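The Plarkel kit, first proper evening with it 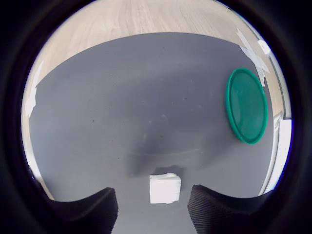
Brandby, February

I told myself I would write this up while it was fresh, and now it is nearly eleven at night and my tea has gone cold twice, so fresh will have to mean tonight. The Plarkel gripper kit is out of its packaging and at work on the floor of the back room, and I have had such a good time with it that I forgot to eat supper until Baltazar Orozco called to ask how it was going and I heard my own stomach answer him.

I kept things simple. The gray mat, one small white cube, a green lid lying off to the right. The wrist view is as round as a porthole, black all around the outside, and the far edge of the mat bows up in it like a hill. I thought I would hate that. But it lets me see both fingers and the cube and a good stretch of the floor beyond at the same time, and after an hour I had stopped noticing the curve at all (I did notice every speck on the mat, which I must go over with a damp cloth).

The fingers are the part I would pay for again. They are black and finely ribbed, with a curve on the inside, and when I line the cube up with the gap between them I feel a bit like someone backing a car into a very small garage. I was too fast to start with and knocked the poor cube clean off the mat. Then I slowed everything down to the lowest setting in the Prindance software, which I should have done in the first place, and things went a great deal better. By the end I had a run of 13 clean pickups, and I said well done out loud to an empty house.

Now the grumbles, as I promised Pacheco a fair review and they are lending me the kit for it. The printed guide skips straight from page eight to calibration with hardly a word in between. I had to write to the help desk, and they were lovely, but I shouldn't need to. The shadow on the mat bothers me too — there is a big dark patch just behind the cube, and I want to try the lamp on the other side before I blame the camera for anything. And the price! The full kit is 2,950, and the spare fingers are another 59 a pair. They say a pair is good for up to 1,000 grips, and I would like to see how these look at half that before I repeat it to anyone.

Still, I am fond of it already. Tomorrow I want to see whether it can manage the lid, lying flat like that with only its rim to get hold of. Baltazar thinks I haven't a chance. He has offered to come by around four and watch, and he is bringing soup, so I win either way.

Must remember: damp cloth, lamp, ask Pacheco about page nine.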